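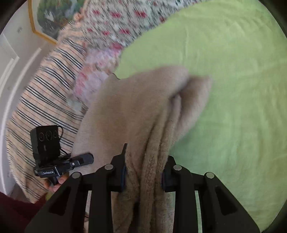
Tema: Doblar mantas de pelo sin que ocupen medio armario

deolinda_coelho
Hola a todas!! Abro hilo porque ya no puedo más. Tengo una manta beige de esas de pelito, gordita, y cada vez que la doblo me sale una bola. La pongo encima de la cama, con la sábana verde lima debajo y la colcha de rombitos, y entre que una resbala y la otra se arruga acabo haciendo un churro (literal). ¿Vosotras cómo lo hacéis? El armario tiene 30 cm de fondo, que no es nada.

Karora21
Enrollada, siempre. La doblas a lo largo en tres, la enrollas apretando con el antebrazo y la metes de pie. Yo tengo 4 así en un cajón y cierra.

tejadosur
Pues yo enrollar no lo veo. A mí se me queda el pelo aplastado en el centro y luego hay que cepillarla. Doblada en cuartos, sin apretar, y arriba del todo.

Karora21
Se te aplasta si la dejas desde diciembre hasta el otoño siguiente. Yo la saco, la sacudo en el balcón y como nueva.

mari_zepeda
¿Y al vacío? Compré unas bolsas Wondov y caben todas mis cosas de invierno en una balda.

tejadosur
Noooo, al vacío con pelo largo ni loca. La de mi hija no volvió a ser la misma, y eso que la lavé dos veces.

mari_zepeda
A mí no me ha pasado, será el tejido. La mía es de pelo corto, eso sí.

deolinda_coelho
Uy, la mía es suave pero no sé decirte si el pelo es corto o largo jaja. Lo que me pasa es que la agarro por el medio para levantarla y se me retuerce entera.

Karora21
Ahí está el fallo! Cógela por dos esquinas, nunca por el centro. Y quita antes la colcha, que con tantas capas en la cama no ves dónde acaba una cosa y empieza otra.

deolinda_coelho
Probado lo de las esquinas. Mejor, aunque me sobra un pico por un lado. Mañana intento lo de enrollar y os cuento, lo del vacío me da un poco de miedo.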